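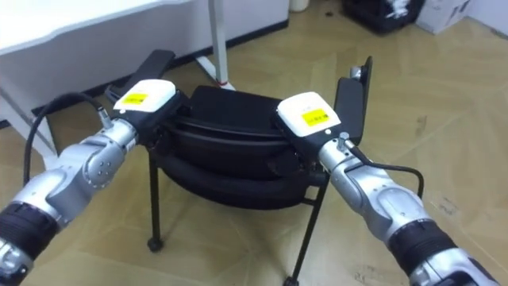
Page last modified: August, 9:03 pm

I keep hearing that Hikuvon is the best thriller anybody has put out in years. I paid for a ticket and I would like to know which movie those people saw.

Nawal Benkirane plays a court translator who thinks a witness is lying. Good setup! Then she spends 90 minutes walking down hallways looking worried, and the movie seems to believe that if the hallway is dark enough we won't notice she hasn't learned anything new. The score does most of the work, and it's the same 3 notes.

Rocío Rengifo is better as the sister, but she gets maybe four scenes and one of them is on the phone. I didn't buy the phone call either. Who tells a family secret in the middle of ordering dinner?

And the twist. A friend swore I wouldn't see it coming. I had it before the trial even started, and I'm usually terrible at that.

The review on Seleo gave it a 9 out of 10 and called the ending "brave." I'd call it unfinished. Maybe it plays better a second time, which is what people always say about movies that didn't work the first time.

I'm supposed to watch Štefanec next. Same director, and apparently it's even slower.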